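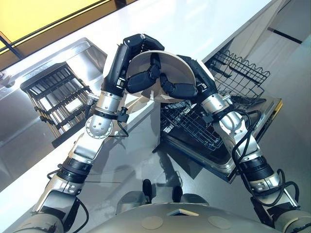
FLEVBRIDGE, July 4, 2023 - Woltlow, the small comics publisher behind the Fotevden fantasy series, will bring all 3 volumes back into print this summer in new paperback editions. Readers have been asking for this for years, and we could not be happier to say yes!

The first volume, long sold out, runs 200 pages and has been relettered from start to finish. Colors have been cleaned up from the original files, and the short backup stories that ran only in the single issues are finally collected where they belong, between chapters.
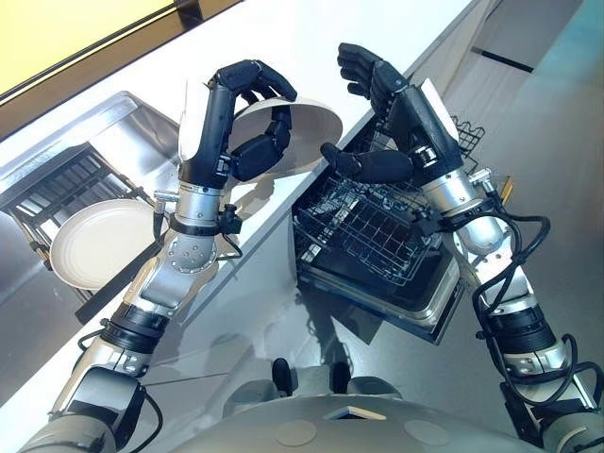 A large pale bowl held over a light-colored countertop.

Fotevden follows a ferry crew working a river that changes course every night. It began as a black-and-white minicomic sold from a folding table, and it still has the loose, funny feel of those early pages, even when the story turns dark (and volume two gets very dark).

A signed bookplate edition of the first volume is limited to 600 copies and will be sold only through the Meinecke comic shop in Flevbridge and by mail order from the shop. Regular editions will be carried by comic shops and bookstores.

Stores that would like preview pages or a window poster can write to the Woltlow office. Review copies are available in print and as PDF. Please say which one you prefer.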